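4.2 Segmenting folding demonstrations

The garment part of the Navthorpe set was recorded in homes, on beds and sofas the households use every day. Each view comes from a hand-held gripper, so the jaws stay at the bottom of the image while everything else moves. We keep 220 jacket demonstrations for training and 365 mixed garments for pretraining.

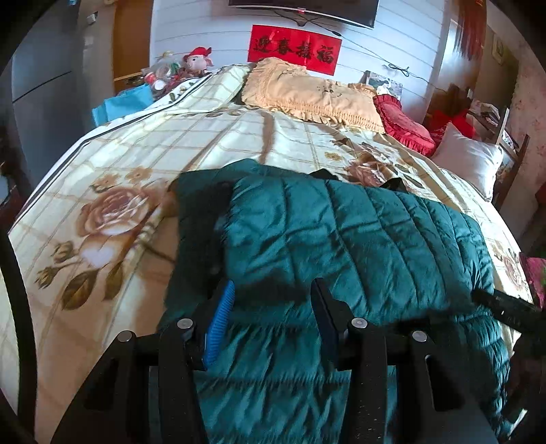
Figure 3. Open jaws over a bunched quilted jacket, wrist view.

The segmenter, Fultoris, labels every time step as approach, grasp, move or release. It takes jaw width and image features as input. Jaw width alone is a poor cue on padded cloth – the pads stop well short of closing, and the gap depends on how much filling lies between them.
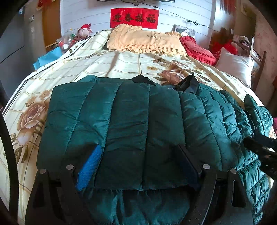 We therefore train a small contact head on hand-labeled grasps. Duangjai Saithong labeled the first 200 clips, and the rest were labeled by the model and corrected. Most corrections fell at the start of a grasp, where the pads touch the fabric before they hold it.

Patterned bedspreads caused a second problem. Early versions of the cloth mask took printed flowers as part of the garment. Random background swaps during training removed most of these errors, but thin straps and dark collar linings are still missed at times.

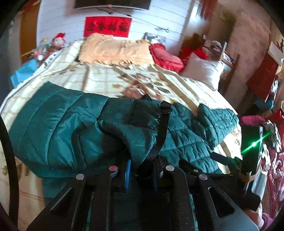
4.3 Choosing the grasp point

The planner scores points along the mask boundary and prefers a hem that lies flat. For each candidate it predicts the cloth outline after a short move. Candidates that would drag the garment off the bed are dropped. The Evetti baseline uses the same mask but picks the lowest corner.
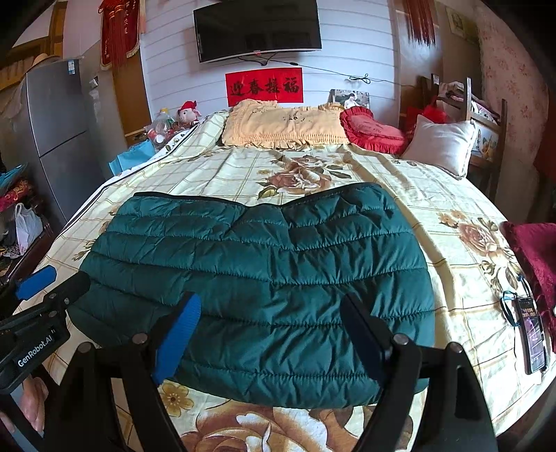 4.4 Training details

All models use the Bunnag encoder with frozen early layers. Batch size is 200, and the contact head is trained separately from the planner.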